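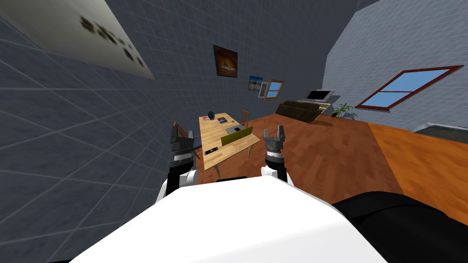

**Figure 3.** Head-camera view of the simulated living room during remote control. Both grippers are in view, with the table and its objects between them.

### 3.2 Collecting demonstrations by remote control

All demonstrations in the simulated part of the study were given through Brelow, the remote-control interface developed for this work. The operator wears a headset and holds one controller in each hand. The pose of each controller is mapped to the gripper on the same side, and the trigger sets the distance between the two fingers. A foot pedal suspends the mapping so that the operator can return to a comfortable posture without moving the arms. The base is driven with the left thumbstick, and only while the pedal is pressed.

The Cestix room set provides the furnished interiors. The living room in Figure 3 was used for the table tasks, in which the operator must drive to the table, select one object among several, and move it to a target area on the tabletop. Objects differ in size and height. A closed book lying flat requires a low approach with the fingers nearly parallel to the surface, whereas a partly open laptop limits the directions from which a neighboring object can be reached. The furniture was kept fixed within a room, and the starting pose of the robot was drawn at random for each episode.

The head camera follows the operator's head in all three rotations, including roll. As Figure 3 shows, the recorded view may therefore be strongly tilted with respect to the floor. We considered leveling the images before training and decided against it, as the same camera motion is available to the policy at test time. Head orientation is stored with every image and is given to the policy as an additional input.

A total of 1540 episodes were recorded. Episodes were removed if the operator ended the attempt early, if the object left the table, or if tracking of either controller was lost while the pedal was released. The remaining 1252 episodes form the data used in Section 4. Of these, 1000 were used for training and the rest were held out.

### 3.3 Demonstrations by hand

For comparison, 300 further demonstrations were given by hand on the physical platform, with the operator guiding the arms directly through each motion. Joint positions were recorded and later replayed without the operator in order to obtain camera images free of the operator's body.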